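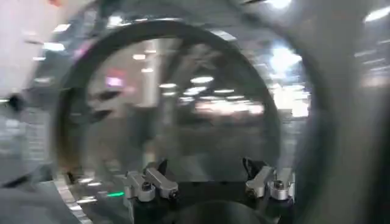 Obsa Mamo

4 min read

Laundry practice, handout 2: using and looking after the dryer

Read this before the practical. You'll need the Mullell notes on fabric care as well, mainly the pages on synthetics.

Sorting comes first. Check the care label on every item, and pull out wool, silk and anything with a rubber backing. Those go on the airer. Darks are dried on their own, as they were washed, because pale lint shows up badly on black cloth. Empty the pockets again even if you did it before the wash.

Before loading, open the door fully and look into the drum. Socks get left behind at the back more often than you'd think. Then check the lint filter at the lip of the opening. Clean it after each load with your fingers or a soft brush, and wipe the door seal with a damp cloth. 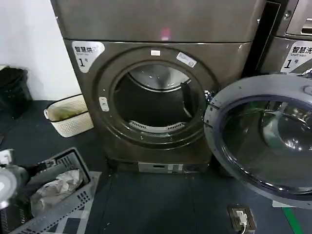
Shake each piece out as it goes in. Sheets and towels dropped in as a lump will dry on the outside and stay damp in the middle. Fill the drum loosely – the clothes need room to fall. Close the door until the catch engages and give it a light pull to check.

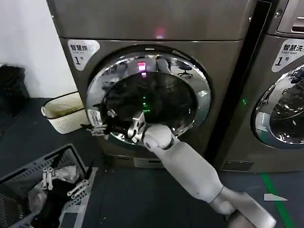
Choose the setting for the most delicate item in the load. If you stop a cycle early, take everything out straight away and spread it flat so the heat can escape. Never leave a warm load sitting in a heap.

Fold at the bench while the clothes are still slightly warm. Shirts go on hangers.

For the write-up, do one dark load and one mixed load and compare drying times. Half a page is enough, up to 300 words. Hand it to me or to Reece Fothergill by the end of the unit.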